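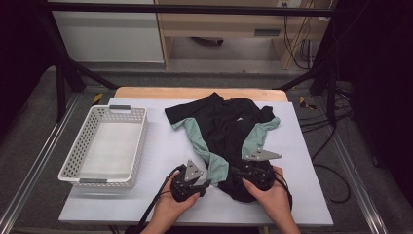
Visitors try shirt folding with grippers at Kuton open day

2020-09-18

The company Kuton opened its workshop in Lamden to the public for one afternoon, and the table with the laundry was the place where people stayed the longest. The visitors could take a pair of hand-held grippers, one in each hand, and try to fold a short-sleeved shirt on a white board. After folding, the shirt should go into a plastic basket next to it.

It sounds like an easy job. Most of the guests found out in the first minute that it is hard to fold a shirt without fingers. The grippers have metal finger plates, and they can pinch the fabric only at one point each. When a person pulls a sleeve, the rest of the shirt likes to follow. A black shirt with pale green sleeves was used for many of the tries, and the two colors helped people to see which part they were holding.

Kuton registered 115 visitors during the afternoon. The company had prepared for 80, so the tours of the workshop had to be made shorter and the last group started later than planned. Coffee was finished before the second tour.

Halfdan Oddsson, who leads the work with soft materials at Kuton, explained at the table how the handling of clothes is taught to a robot arm. A person does the job with the same kind of gripper which the arm will use later, and the movements are recorded. "We need the slow tries and the fast tries," he said. "If a person drops the sleeve and picks it up again, this is also useful for us. The arm will drop it too, and then it has to know what to do."

According to Oddsson, the team has collected 400 recorded folds of short-sleeved shirts since May. Long sleeves will come next, and after them towels in several sizes. Towels were first on the list, but a customer asked for shirts and the order was changed.

The folds made by visitors were not recorded. Kuton had decided this before the event, and a note about it was sent together with the invitation. Some guests were a little disappointed – one boy asked twice if his shirt could be saved for the robot.

In the second room the company showed Flelteo, its software for planning the movement of two arms which work close to each other. Iraís Ayala came from the office in Mendoza to present it. She let the guests choose the start point and the end point for each arm on a screen, and the program looked for a path where the arms do not touch. In one case the guests chose the points so badly that no path existed, and the program said so after a short wait. Ayala thanked them for the test and wrote down the numbers.

She also answered questions about jobs, which came up in every group. A woman who has worked for many years in a hotel laundry wanted to know if such an arm could do her shift. Ayala answered that the arm at present needs much more time for one shirt than a trained person, and that it cannot yet handle a shirt which is inside out. She did not want to give a year when this will change. The same visitor later showed two of the engineers her own way to fold, where the sleeves go back first and the body is folded in three. Oddsson asked if she could come again and do it with the grippers on.

There was some criticism too. The room with the folding table was narrow for a group, and people in the back could not see the hands of the person who was folding. Kuton says that next time there will be a screen on the wall – this was planned also for this year, but the delivery came too late.

The next open day is planned for May. Groups will be limited to 40 people in total for each hour, and the visitors will have to choose a time when they register. School classes can write to the office in Lamden already now. The visit is free, and children under 12 should come together with an adult.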